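Wurnard Extends Color-Retention Labeling to Dyed Cotton Basics

LETUNLEY, April - Wurnard, a textile testing and labeling firm, will extend its color-retention label to dyed cotton basics sold under the Saludo line. The label states how many home washes a garment is rated for before its shade moves outside a set tolerance. 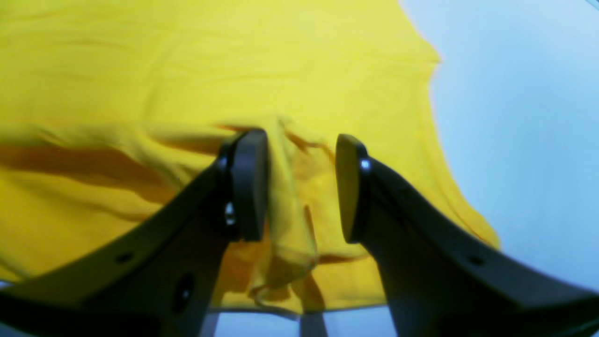

Testing covers 784 garments from two dye houses. Each is washed at 60 degrees, line dried and read against an unwashed piece from the same dye lot. Bright yellow cotton is included because light creases and uneven light can affect a reading, and pieces are pressed before measurement.

"A care label gives the wash temperature and very little on how the color will hold," said Normand McKinnon, technical director at Wurnard. "Buyers have asked us for a number they can print."

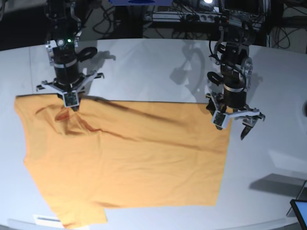
Short-sleeved T-shirt laid out on a white tabletop.

Readings are taken at the chest, back hem and one sleeve. Garments that fail at any point are returned to the dye house with the full data sheet. Retesting is done at the Terbridge laboratory under Manon Gill.
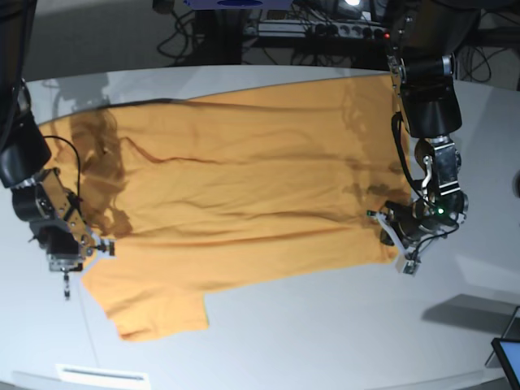 Orange-yellow T-shirt, spread lengthwise.

Labels will be sewn into the side seam below the care instructions. Existing stock will not be relabeled.

Related items
Terbridge laboratory adds second drying room
Wurnard revises shade tolerance for navy and black
Saludo line moves to single-lot dyeing

Comments (2)
hemline: Does the rating assume powder or liquid detergent? The release doesn't say.
R. in Letunley: Would like to see the same thing for towels.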